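Section 3. Setting up scan to folder

Flerneo can send scanned pages straight to a shared folder on your network. You need the desktop program, version 3 or later, and an administrator account on the computer that holds the folder.

Before you start

Check that the scanner and the computer are on the same network. The Wasside driver must be installed first (see Section 2).

To create the shared folder

1. On the computer, make a new folder and name it Scans. Do not use spaces in the name.
2. Right-click the folder, choose Properties, then open the Sharing tab.
3. Click Share, pick the user account the scanner will sign in with, and set its permission to Read/Write.
4. Write down the network path shown in the window.

To add the folder in Flerneo

1. Open Flerneo and go to Settings > Destinations.
2. Click Add, then Network Folder.
3. Type the network path, user name and password.
4. Set the resolution to 300 dpi and the file type to PDF.
5. Click Test. A blank file named test.pdf is saved to the folder.

Note: A folder can hold up to 1,000 scans before Flerneo starts a new subfolder.

Caution: Changing the account password on the computer stops all scans to that folder until you enter the new password in Flerneo as well.
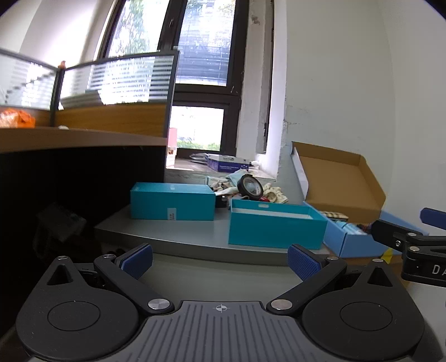 Gripper with blue textured grip pads

If the test fails

Error 179 means the path was not found. Check the spelling and try again. If the error comes back, restart the scanner and repeat step 5.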